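Fleldale Newsletter
Software notes from the cloth group
June 29, 2024

Grasp checking moves out of the planner

By Alaric Esposito

In the last issue I promised to write about the new grasp checker, and several of you in Himberg have asked when you can start to use it. You can use it now. It is merged, it is switched on by default, and the old check inside the planner will be removed in November. Please read at least the part about settings near the end, because two of the old names have changed their meaning.

First some history for the people who joined us this year. When we started with folding, the planner asked only one question after closing the fingers: is the distance between the fingers larger than a minimum? If yes, we believed that we had cloth. This worked well for the grey felt pieces we had at that time, which are thick and stiff. It worked badly when we changed to towels and cleaning cloths. A looped fabric can be pressed very thin, and the reported opening then comes close to the value for empty fingers. The planner would decide that the grasp had failed, open the fingers, drop a perfectly good corner, and go back to look for it again. On bad days it did this five or six times before somebody stopped it.

The other error was the opposite one, and it cost us more time. If the fingers took too much fabric, the opening was large and the check was very happy. But a large bunch is not a corner. The fold that followed was crooked, and we looked for the fault in the motion code for many weeks. I have to admit that I was the one who looked there longest.

The new checker is a separate node called Naltport. It runs beside the planner and does not give any motion commands. It takes three inputs: the finger opening, the motor current, and a short series of crops from the wrist camera, taken while the fingers are closing. From these it gives one of four answers, which are "empty", "edge", "bunch" and "unsure". The planner decides what to do with the answer. I think this separation is the most useful part of the whole work, even more than the better numbers, because now we can replay a log and test the checker alone without moving an arm.

The answer that took most of our discussions was "bunch". In the beginning we treated it as a failure. Vương, our colleagues' package for fold planning, expects a single layer at a known point of the hem, so everything else looked like an error to us. But for some tasks a bunch is fine. If you only want to lift a cloth and shake it out, or to wipe a surface, a tight bunch is the safer grasp, and it slips less. So the checker now says what it sees and leaves the judgement to the task. In the task file you write which answers you accept.

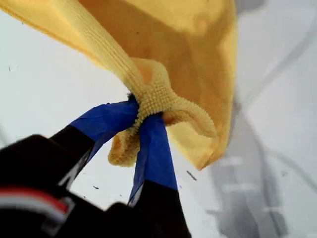
A yellow microfibre cloth held in a bunch between the taped fingertips.

A grasp of this type is easy for a person to name, and it was surprisingly difficult for our first model. The fabric is pulled together between the tips and the hem runs close to the same point, so the model saw a hem and answered "edge" with high confidence. We had trained it mostly on flat cloths held at the border, and it had learned that a hem near the fingers means success. This is a mistake in our data and I do not blame the network for it.

To correct it we added more grasps where the hem is close but the fabric is gathered. The training set has now 3,000 labelled closings. We also stopped using a single crop. With one crop the model sees only the end of the closing, and with a series it can follow how the folds run together towards the tips. This helped more than any change we made to the size of the network.

A word about colour. The tape on the fingers is blue, and our older segmentation used this colour to find the tips. It was a quick solution and it served us well, but it fails with blue cloths, and also with very bright light, when a glossy surface shows a white reflection and the mask breaks into pieces. Naltport does not search for the tape at all. It computes the position of the tips from the finger opening and the hand-eye calibration, and it cuts the crop there. You can change the tape to another colour if you like. What you must not do is to run it with an old calibration -- the crop will be beside the contact point and you will get "unsure" all day.

For the evaluation we kept 142 closings that the model had never seen. The old check in the planner gave a wrong decision on 51 of them. The new checker was wrong on nine, and it answered "unsure" on a further 11. I looked through the nine by hand. Most of them are thin grasps where I would also hesitate, and two are label mistakes which I made myself and have left in the set for now, so that the comparison stays fair. The test cloths are all from our own shelf, so please do not expect the same result on silk or on knitted sleeves. If you have such material, record some closings and send them to me.

The whole check takes roughly 80 milliseconds on the lab computer. The planner waits for it before the lift begins, and most users will not notice the delay. If you run on the small computer in the mobile cart it will be slower, and we have not measured it yet.

Now the settings. The name "min_opening" still exists, but it is now only used to detect "empty", and it is given in millimetres, not in motor steps. If you copy your old value, every grasp will be empty. The name "retry_limit" now counts retries for one cloth and not for one grasp, so you will probably want a higher value than before. There is a new entry, "accept", where you list the answers that are good for your task. For folding we use only "edge". For lifting and shaking we use "edge" and "bunch". If you leave it out, the planner behaves as for folding.

What to do with "unsure" is still open. At the moment the planner lifts the cloth by 2 centimetres, stops, and asks the checker again with a new series of crops. This solves many cases, as the weight of the cloth pulls the folds straight. It does not solve all of them, and it looks a little strange when the arm makes this small nod several times in a row. I would like to try a slow rotation of the wrist, so the camera gets a different view of the folds against the table, but the camera turns together with the fingers, so it gains less than one would think. Ideas are welcome.

Known problems: the node does not start if the camera topic is missing, and the error message speaks about calibration, which is misleading. Replay of logs recorded before the change works only with the flag "--no-current", as we did not record the motor current at that time. The labelling tool still shows the old names for the four answers; the exported files are correct.

The instructions for installation are in the readme of the Naltport repository, together with a short log you can replay to see if everything is connected properly. Please report problems in the tracker and attach the crops, also when the answer was right but the confidence looks odd to you. In the next issue I will write about the hem tracker, which is in a much earlier state.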